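Jakab Color Words

README and data card
Last changed: 3/7/21
Contact: Ashok Goel, Pliltasau Language Workshop

What is in this folder

Jakab Color Words is a collection of the words that people use for the colors of things at home: plates, towels, wall paint, buttons, wool, bottles. The words were given in English by 61 adults who live in Nuston or in Ultisside. We did not ask them to choose from a list. They were asked to say the color in the way they would say it to a person in the next room, and we wrote down what they said.

The collection was made for teaching. I give an evening course in English vocabulary and I was not satisfied with the color pages in our course books, where every thing is red or green and no one ever says "kind of greenish gray, like an old tin." My students hear such phrases at the paint counter and at work, and they don't find them in the book. If the data is useful for research also, I am glad, but please read the part on limits first.

Files

words.csv has one row for each answer.
speakers.csv has one row for each speaker.

Both files are saved as UTF-8 with commas between the fields. Answers which contain a comma are inside double quotes. If your spreadsheet program shows the whole row in a single cell, choose the comma by hand when you import.

Columns in words.csv

answer_id: a key with no meaning. The order of the keys is not the order of the interviews.
speaker_id: connects to speakers.csv.
thing: the everyday name of the object, in the singular.
group: the kind of object, such as tableware, cloth, paint, paper, glass.
answer: the full answer as it was said, with small words like "um" taken out.
head: the main color word of the answer. In "pale blue" it is "blue."
modifier: everything that makes the main word lighter, darker, weaker or more exact. Empty if there is none.
compare: a thing that the speaker used for comparison, such as "mustard" or "rain cloud." Empty if there is none.
changed: "yes" if the speaker corrected the answer before we went to the next object. The column answer then keeps the last version, and the first one is in the column first_answer.
first_answer: see above.

Columns in speakers.csv

speaker_id: the key.
town: Nuston or Ultisside.
age_group: younger, middle or older. The exact age was not kept.
first_language: English, other, or not given.
color_work: "yes" if the person works with colors in some way, for example in a paint shop or as a tailor.

How the answers were collected

The interviews were made in libraries, in a parish hall and in private kitchens. In each place we used the same box of objects, and we put them on a plain table near a window. I know that daylight is not the same in every hour. We tried with a lamp at the beginning, but the lamp made all the white things yellow and the speakers complained, so we went back to the window.

The interviewer held up no color card and did not say any color word first. When a speaker asked "Is it blue or green?" the interviewer answered "What would you say?" Sometimes this was felt as impolite. In these cases the interviewer explained again that there is no wrong answer.

We had 12 objects that every speaker saw. The others were changed from place to place, depending on what was there, so please do not compare the two towns on the full table. Filter on the column shared first.

Correction: the column shared was missing from the list above. It stands at the end of words.csv and has the values "yes" and "no."

How the answers were split

The split into head and modifier was made by hand. Most answers are easy. "Dark red" has the head "red" and the modifier "dark." The more difficult ones were decided with these rules:

When two color words stand together, the last one is the head. "Bluish green" and "blue green" are both under "green."

When a thing is used as a color word and has no other color word after it, it is the head. "Lavender" alone is a head. In "lavender purple" it goes to compare, and the head is "purple."

"Light" and "pale" are kept apart. Many dictionaries explain one with the other, but the speakers did not always use them in the same way. "Pale" was more often said of plates and paper, and "light" of cloth. I don't want to make a big claim from this, it is only what I noticed when I was typing.

"Silver" and "gold" are heads. I was not sure about "tan." Some speakers used it as a separate color and some said "tan brown" or "brownish tan." It is a head when alone, and in the pair the last word wins as usual.

Spelling is American everywhere, so you will find "gray" and "color" also where the speaker would maybe write it differently. "Off-white" has always the hyphen.

Examples of answers with their split

"pale blue": head blue, modifier pale
"a dirty sort of yellow": head yellow, modifier dirty
"brick": head brick
"purple, well, plum purple": head purple, compare plum, changed yes
"dark brown like coffee": head brown, modifier dark, compare coffee

Words that depend on the neighbor

Students often ask me why the same cup was called "white" by one person and "cream" by another. A reason that I find in the answers is the object beside it. If a cup stands near a sheet of copy paper it becomes cream very quickly. For this, a practical exercise is to lay two plates of different colors side by side, let the students name them, then put a small thing of a third color on one of them and let them name all again. They should write the words down before they speak, otherwise the loudest student gives the color for the whole class. 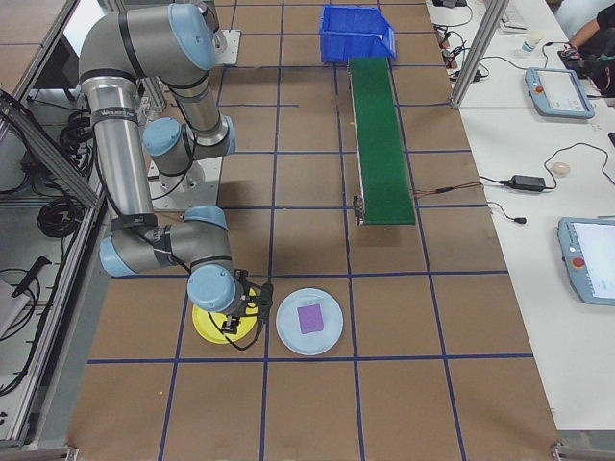
Plates in yellow and pale blue, the second with a small purple block. Tan brown paper, dark blue tape.

The exercise works also with napkins or envelopes. Shiny objects are more difficult, and I would leave them for a later lesson, together with "silver."

Limits

The speakers were found through friends, libraries and a notice at the bakery in Ultisside. They are not a sample of any population. Younger speakers are too few, and people who work with colors are too many, as the tailors of Nuston told each other about the interviews.

We did not test color vision. A speaker could tell us about it and some did, but this is private and it was not kept in the files.

There are no measured color values. Please do not use the data to decide which exact shade is called "teal." We don't know it.

Privacy

Names, addresses and recordings are not in the folder. A speaker who wishes to be taken out can write to the contact, and the rows will be removed in the next version.

Use

You may copy, change and print the tables for teaching and for study, also in a paid course, if you name Jakab Color Words as the source. Please do not sell the tables themselves.

Planned

In September I want to add the answers on wool, which are typed but not yet split. If you find a mistake in the column head, send me the answer_id and your suggestion. A short mail is enough.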